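Before We Buy Another Gripper

Institutions that purchase robot arms tend to compare them by payload, reach and price. Those figures belong in a contract. They say little about how an arm will do with ordinary dishes, and the Mernura board should give them less weight when it meets on the Odham proposal.

Our own bench trials support this view. The team at Brasanton ran 714 attempts with nested bowls, plates and small cups, and 362 of them ended with the right item in the right place. A nested stack is a hard test. The rims lie close together, the colors overlap, and a fingertip that comes down slightly off line meets two bowls instead of one.

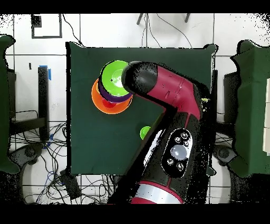
Photo: Zdeňka Šťastný / Brasanton

Seen from overhead, the arm itself becomes part of the problem. It covers a good share of the table at the moment when a clear view matters most. A vendor's data sheet will list the resolution of a camera and omit what the wrist hides from it. We have spent a great deal of time discussing fingers and very little discussing where the camera should be mounted.
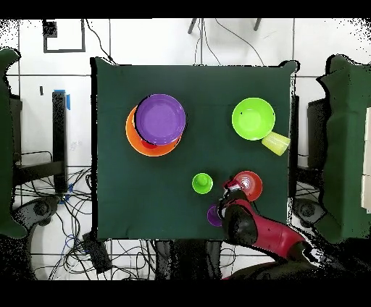 Red arm at the edge of a ridged red plate, with a small purple bowl partly hidden under the wrist.

Flat plates deserve the same attention as bowls. A gripper that closes well on a tall rim may find little to hold on a low one, and a cup on its side asks for a different approach again. The Ra controller allows such approaches to be set separately, yet the present proposal funds no time to do so.

The board should defer the purchase until December and assign the hours to camera placement and a further 600 attempts with the hardware already in hand. Any new gripper should then be tried on the same dishes, under the same view, before an order is signed.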